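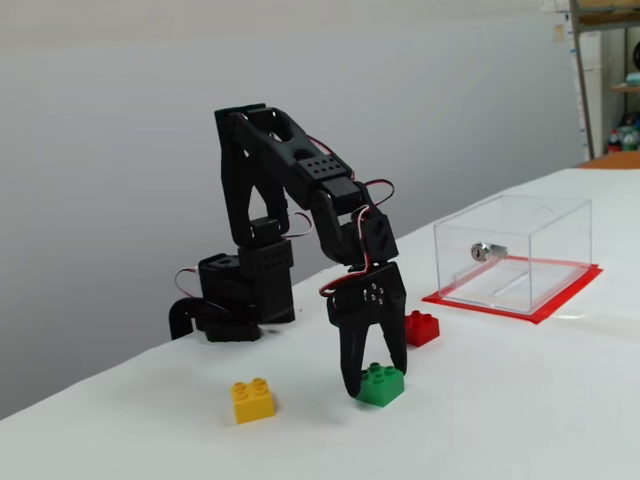

*Wherever two straight edges meet, there is an angle.*

# Angles and turns

Open a door a little way. Now open it further. The door has not grown and the wall has not moved, but the gap between them is bigger. The size of that gap is called an angle.

An angle measures how far something has turned. It does not measure how long something is. If you draw two short lines that meet at a point, and then make both lines longer with a ruler, the angle between them stays the same.

The point where the two lines meet is called the **vertex**. The lines themselves are sometimes called the **arms** of the angle.

## Degrees

We measure length in centimetres and weight in grams. Angles are measured in **degrees**. The sign for degrees is a tiny circle, written high up after the number, like this: 40°.

A full turn is 360°. Stand up, face the window, and turn on the spot until you face the window again. You have turned through 360°.

Why 360? The number is very old. People in ancient Babylon, in the land we now call Iraq, liked to count in groups of 60, and six groups of 60 make 360. It is also a handy number because it can be shared out in so many ways. You can split it into two, three, four, five, six, eight, nine or ten equal parts with nothing left over. A round cake cut into nine equal slices has an angle of 40° at the tip of each slice.

You can turn more than once, of course. If a roundabout in the playground spins ten times and then goes a tiny bit further, it might turn through 3,606°. When it stops, it is only 6° away from the place where it started.

## Kinds of angle

Angles have names that depend on their size.

- **Right angle:** exactly 90°, a quarter turn. The corner of a page is a right angle. In drawings it is marked with a small square.
- **Acute angle:** smaller than a right angle. The tip of a slice of pizza is usually acute.
- **Obtuse angle:** bigger than a right angle but smaller than a half turn.
- **Straight angle:** exactly 180°, a half turn. It looks like a straight line.
- **Reflex angle:** bigger than a half turn but smaller than a full turn.

Every time you draw an acute angle you make a reflex angle too, on the outside. That is why angles are often marked with a little curved line. The curve shows which side you mean.

## Angles inside shapes

Draw a triangle on paper. Any triangle will do. Cut it out, then tear off the three corners and put them side by side with their points touching. They fit together to make a straight line.

This works for tall triangles, flat triangles and triangles with three equal sides. The angles inside a triangle always add up to 180°.

Shapes with four straight sides can be cut into two triangles, so their angles add up to 360°. A square has four right angles. A kite might not have any right angles at all, but its four angles still come to the same total.

## Angles on a clock

The minute hand of a clock makes a full turn every hour. In a quarter of an hour it turns 90°, and in one minute it turns 6°.

The hour hand is much slower. It moves 30° in an hour, the distance from one number to the next. At 3 o'clock the two hands make a right angle. At 9 o'clock they make another one, on the other side.

## How to use a protractor

A protractor is a flat tool for measuring angles. Most are half circles made of clear plastic, so you can see your drawing through them.

1. Put the centre mark of the protractor on the vertex.
2. Turn it until the zero line lies along one arm of the angle.
3. Find where the other arm crosses the curved scale.
4. Read the number, starting from the zero on your first arm.

There are two rows of numbers, one going each way. If you read the wrong row, you might write 140° when the answer is 40°. Decide whether your angle is acute or obtuse before you measure, and you will notice if the number looks wrong.

If the arms are too short to reach the scale, make them longer with a ruler and a sharp pencil.

## Words to remember

**Degree:** the unit we use for measuring angles.

**Protractor:** a tool for measuring and drawing angles.

**Vertex:** the point where two lines meet. More than one vertex are called vertices.

*Written by Chibuzor Afolabi. Last checked 5/6/24.*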